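Play kitchen bought second hand: is it worth fixing up, and will they play with it?

We use cookies to make this site work and to see which pages get read. Accept all / Manage

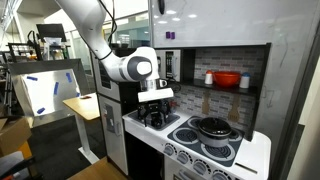
Sheyla Montoya
Posted 2021-11-14

I've got the chance of one of these grey and white play kitchens with the four-burner hob and the lidded pot, and before I hand over any money I'd like to hear from people who have lived with one for more than a fortnight. Every review I can find was written the day the box arrived. "She loves it!" Yes, she would, she's had it an hour.

It's for my two, who are nearly three and 5. The seller calls it a Pramberg, but I've seen what looks like the same kitchen sold as a Stanska and she couldn't tell me which it was, so I don't set much store by the name. She says it is "as new". I have bought "as new" before.

What I want to know is this. Does the sink basin lift out for washing, or is it fixed? On our last one it was glued in and went a nasty colour round the rim. Do the knobs stay on? Is the cupboard under the sink any use without a door on it, or does everything just end up on the floor? And does the brick pattern at the back peel? I'm assuming it's stuck on, and I've never met a sticker that lasted in a house with a toddler.

My sister thinks I should skip it and give them a cardboard box and some real saucepans. I'm half inclined to agree with her. But we've got a gap beside the bookcase and they fight over the real saucepans.

Please don't tell me it develops the imagination. They've got plenty.

14 people found this useful

Walter Marulanda

We had a grey one for four years, bought as a Stanska, so make of that what you like. I can't swear yours is the same inside.

Sink: ours lifted out if you pushed from underneath through the open cupboard. I only found out after months of wiping it with a cloth on the end of a spoon. Ask the seller to try it. If she says "I don't want to force it", then it's fixed or it's stuck, and you'll be cleaning it in place. Warm water and a drop of washing-up liquid is enough. Don't let them fill it, whatever the advert says about water play. The worktop on ours swelled at the sink edge after one summer of that and never went down again.

Knobs: these were the weak point. Each one pushed on to a peg, and the peg wore until the knob spun round without clicking. I wrapped a bit of thread round the pegs and pushed them back on, and that held for a year or so. Turn every one of them when you go to look. If one pulls off in your hand, think hard, as you've got an under-three in the house. A loose knob can be the sort of size you don't want about.

Cupboard: I took the door off ours in the first week because of fingers, and didn't miss it. Put one shallow box in there and have them slide the box out. Without a box, yes, it all ends up on the floor. With a box it mostly ends up on the floor.

Brick pattern: ours was printed on the board and didn't peel. It did scratch where the utensils hung. Run a fingernail along the edge of it and you'll soon know.

As to whether they'll play with it, mine did, in bursts. Two weeks of soup every day and then nothing until February. I'm suspicious of anyone who tells you theirs is at it every day.

What's she asking? You haven't said, and it matters more than any of this.

31 people found this useful

Comments (3)

Sheyla Montoya: Thank you, very helpful, and the spoon made me laugh. She wants 200 with the pans included. I thought that was steep.

Walter Marulanda: It is steep. I sold ours for a good deal less and threw in a tub of wooden veg.

Sheyla Montoya: She also says the lid fits the pot "perfectly". I didn't ask about the lid. Now I'm wondering about the lid.

Rehema Owino

I run a small playgroup and I'd say look at the height before anything else. People go on about the burners and the little oven and then find the worktop is up by the child's chin. The worktop should come somewhere near their waist or a bit over. Your older one will outgrow it first, so don't buy it for that one.

I don't agree about the sink. A splash of water is half the fun, and if a worktop can't stand that it wasn't made very well. Put a washing-up bowl inside the basin if you're worried and mop up afterwards.

Take the hanging utensils down and sand them lightly if they're rough. Ours were wooden and one had a split along the handle that I didn't spot until it had been chewed. Also, fix the whole thing to the wall. They do climb.

I wouldn't pay 200 for one that's been used. Offer her half and be ready to walk away.

9 people found this useful

Comments (1)

Walter Marulanda: Fair point on the height, I forgot that. I stand by what I said about the water.

Jhonatan Cabrera

had one of these, great toy, kids love it, just buy it

2 people found this useful

Comments (1)

Sheyla Montoya: How long did you have it?

Shares: 5 | Views: 323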